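Robotics Club Teaches Its Simulated Arm to Sort Blocks

By the Gultard Community News desk

There is a long table at the back of the Gultard school library where the computers used to be for looking up books, and if you stop by after the last bell you will most likely find the robotics club crowded around it, three chairs to a screen, arguing in a friendly way about which direction is left. (It is a fair question when you are looking out from the wrist of a robot arm and not from your own two eyes!) The club has taken on its biggest project so far this fall, and the students have been kind enough to let us sit in on a few afternoons and ask them a great many questions.

The idea is simple to say and a good deal harder to do. The students are writing a program that steers a robot arm to a colored cube, closes the gripper on it, and carries it to a spot they have picked out ahead of time. For now all of it happens inside a simulator, a program that acts out the arm, the blocks and the surface under them, so a bad line of code costs nothing more than a groan and a restart. The club has named its program Bradach, after the creek behind the ball field, and they talk about it the way other people talk about a puppy. Bradach was good today. Bradach would not listen.

The part that takes the most patience is the approach. Before the fingers can close, the arm has to bring them down on both sides of the block and keep it between the tips, and if it comes in even a little crooked, one finger gives the block a shove and away it goes. The students work on this moment over and over, stopping the program to look at where things stand, changing a number, and starting again. 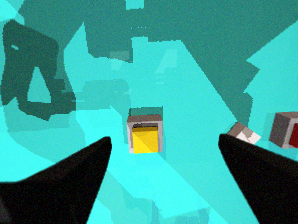 GULTARD, October. The yellow cube is the one everyone at the table seems to know best. It was the club's first target, and getting the gripper lined up on it, with the open fingers on either side, has been the main business of the past few weeks. Having a red cube and a pale one nearby makes the job more interesting, and the students like it that way, since a program that can only find a block when it is the only block around would not be of much use to anybody.

Sizwe Mkhize, who teaches physical science and has led the club for 4 years, told us he was a little worried at first that working on a screen would feel like a letdown. "They joined up to build robots, and I was asking them to sit and look at pixels," he said. "But they got pulled right in. I had a student stay until the custodian was turning off the lights, all over a wrist joint that was bending the wrong way. The next morning she was waiting at my door with the fix written on the back of her math homework."

He is also quick to say that the graphics are plain and the shadows come out jagged, and that he asked for it to be so. The library computers are not new, and with the picture kept small the simulator runs at a good clip, leaving time for many more tries in an afternoon. The club keeps a log of every one of them. When we last looked, the log had reached 1,499 attempts, and 752 of those were marked as a clean grab, with the block held and lifted. The others have notes beside them, some of them very funny and one of them a short poem.

The younger members have mostly been in charge of that log, and they take the job seriously. They have also been drawing paper maps of where the blocks start out on each run, which are now taped along the library window in a row and have drawn plenty of visitors from the homework tables.

Next comes the Ponholm Student Robotics Meet, held later in the school year in the Mthembu Hall gym, where teams will run their programs on a simulated arm in front of judges and then explain, out loud and in their own words, how the thing works. Mr. Mkhize says the talking part makes them far more nervous than the robot part, so they have been practicing on parents, on the librarian and, one afternoon, on us. We followed nearly all of it.

The club is hoping to raise $300 toward the bus to Ponholm and will be selling baked goods in the front hall during the lunch hour. Students who would like to join are still welcome, and no experience with coding is needed. Meetings start at 3:15 p.m. at the back of the library, and families are invited to come in and watch.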